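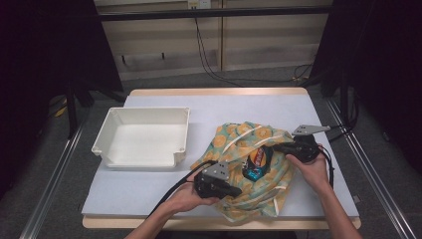 *By Covadonga Ibarra | May 31, 2026*

# The bag, the tray and the two-page rulebook

A soft cloth bag is a wonderful thing to give a robotics team if you want to see how good their habits are. It sags, it folds over itself, and it never sits the same way twice. Put a packet of snacks in it, set a tray beside it, and you have a job any six-year-old could manage and plenty of machines can't.

At Koscombe, people do the job first. They hold a gripper in each hand and work through the task at a table, and the recordings go on to train the robots. I spent two days there in October and came home completely taken with something I'd expected to find dull – the house rules.

They run to two pages. The first draft ran to 42, and I'm told it was mostly ignored. The short version is taped up beside each station, and people read it, argue with it and write on it in pen. My favourite page has a coffee ring right through rule four.

## What the rules say

The opening section is all about the table. Clear it before each take, leaving only the items on the task card. Lay the work surface flat. Keep cables running toward the operator and away from the objects, with enough slack that a full reach never tugs. If a cable catches, stop and start over.

Then come the hands. Fingers stay on the grips and off the goods, even when a quick poke would fix everything (and oh, the temptation!). With soft items, one gripper steadies while the other goes in. No yanking, no shaking the bag out over the tray. A slow, clumsy take that follows the card is kept. A fast one that cheats is thrown out.

I had a go myself and broke the fingers rule inside a minute. It's a strange feeling, having perfectly good thumbs and not being allowed to use them.

## Keeping the bad ones

The part that really got me excited was the section on failures. Dropped packets and missed grabs are labelled and stored in their own folder, with a short note in plain words. Of the 875 takes in the autumn batch, 114 ended up there. Older practice in this line of work was to delete them, and a lot of useful learning went in the bin along with them.

Moltwood, a smaller outfit that shares its task cards with Koscombe, has picked up the same labels. That means a "slip" at one site is a "slip" at the other. It sounds like a tiny thing, but I've sat through enough meetings about the colour of a spreadsheet column to know how rare it is.

## Still being argued over

Breaks are the live question. The rules ask for one every half-hour, and several operators would like it sooner on bag tasks, where the wrists do a lot of the work. There's also a long-running debate about how much to rearrange the objects between takes. Too little and the robot only learns one heap of cloth. Too much and you spend the whole afternoon fluffing a bag.

The next revision is due before winter, and both pages already have notes crowding the margins. Someone has asked for a third page. The reply, in green pen, is "No."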